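3. How people decide where things go

3.1 Why I ended up studying shared bins

I should say up front that I came to this topic sideways. My earlier work was on office kitchens, and the question there was simple enough: who washes the mugs? But every time I sat down with people to talk about mugs, they wanted to talk about the bin. You know the one. Every shared workplace has a container that isn't the trash and isn't storage, where things land when the person holding them doesn't want to make a decision. People called it the maybe box, the limbo tub, the "ask somebody" bin. I got so many stories about it that I gave up on the mugs and started over.

What I want to do in this section is lay out how people talk about putting something in that container and, just as important, how they talk about taking something out. Most of what has been written on workplace clutter treats it as a failure of tidiness. I don't think that holds up once you listen to the people who live with it (and I say this as someone with a very messy desk).

The material comes from three sites. Misham is a small print and packaging shop, Grotex makes outdoor fabric, and Larnuvel is a shared workshop building with a lot of tenants and one very long hallway. I asked people at each site to keep a short diary, starting in November, and to write a line or two every time they put something in a shared container or took something out of it. In the end I had 1,269 diary entries. Of those, 902 were about putting something in, which already tells you a good deal about the problem!

3.2 The language of putting in

The first thing I noticed is that people almost never write "I threw it in." They write that they "left it," "parked it," or "set it down for now." The phrase "for now" is everywhere in the diaries. One person at Grotex used it for a zipper sample that had been in the same tub since before she was hired. She wasn't being funny, as far as I could tell when I asked her later. To her, the tub was a place where time didn't really count.

I read these as what I call soft hand-offs. A normal hand-off has a giver and a receiver, and both of them know it took place. A soft hand-off has a giver and a hope. The person leaving the roll of tape or the odd bracket assumes that somebody with more knowledge will come by, recognize it, and do the right thing. At Misham this was very open. People there would tell me cheerfully that they had no idea who emptied the bin by the back door, but that it was surely someone's job.
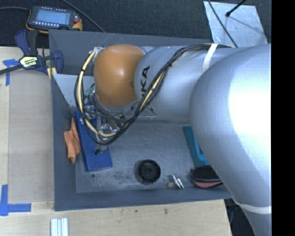 The second thing is that location does a lot of the talking. A container at waist height, out where people pass it, gets treated as a kind of mailbox. Put the same container on the floor and it turns into a trash can within a couple of weeks, whatever the label says. Larnuvel's tenants had worked this out on their own and argued about it at length. One group wanted their tub up on a table so that it would be looked through. Their neighbors wanted it under the table so that it would stop filling up. I spent a whole afternoon listening to this and I still can't say which side I'm on.

Labels, by the way, did much less than I expected. I had gone in thinking that a clear label would sort out most of the confusion, and I even planned a part of the study around it. But when I asked diary keepers what the label on their nearest container said, plenty of them got it wrong, including one person who had written it herself. What they remembered was what they had last seen inside. If the top layer was cable ties, then it was the cable tie bin, and more cable ties went in.

3.3 The language of taking out

Taking something out turned out to be a much touchier business. The entries are longer, for one thing. People who wrote four words about leaving an item would write a full paragraph about removing one, often with reasons, and sometimes with an apology to a reader they couldn't possibly have known. "I checked with two people first" is typical. So is "I will bring it back if anyone asks."

I coded 70 of these removal entries by hand before settling on the final scheme, and 11 of them gave me real trouble. In each of those, the writer took an item out, looked at it, and put it back. Is that a removal? I went back and forth on it for longer than I'd like to admit — my notes from that stretch are mostly question marks. I finally gave them their own category, inspection, and I'm glad I did, as it ended up explaining something I had been missing about the older tenants at Larnuvel.

Those tenants inspect all the time. They lift things out and turn them over, and then the things go back in. For a while I took it for idle browsing. When I talked with them, though, it was clear that they were keeping a running inventory in their heads, and that other people relied on it. If you needed a hinge, you didn't dig through the tub yourself. You asked the man in the end unit, and he told you whether there was one and how deep down it was.

So the container has a memory after all, but it is stored in a person. When that person moves out, the memory goes too, and what is left behind really does become clutter. I saw this happen at one end of the hallway during the study. The diary entries from that end got shorter, the removals dried up, and by the last few weeks people had begun writing "the junk" where they had once written "the tub."

3.4 A note on what I left out

I haven't dealt with containers that have a formal owner, such as the returns crates at Grotex, which are checked on a schedule and signed for. People behave very differently around those, and the diaries hardly mention them. I also left out anything involving food. There was a fruit bowl at Misham that generated strong feelings, and I hope to get to it in separate work — it deserves more room than I can give it in this paper.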